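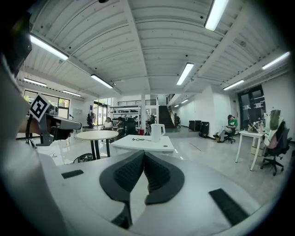

mgautier replied:
Sorry, I don't buy it. Lumenta says you can sideload any player on the Nilix box, but mine dropped the app after 90 minutes and wanted a new code.

traian_e
Did you turn on developer mode first? Mine has been fine since the update.

mgautier
Yes, twice. "Fine" how — did you restart it?

traian_e
No, it stays on.

gosby45
Then that's not much of a test. Restart it and see if the app is still there.

traian_e
OK, gone after a restart. I still think it's the signing, not the box.

mgautier
Maybe. I'd want to see it on a second box before I pay for Gresero.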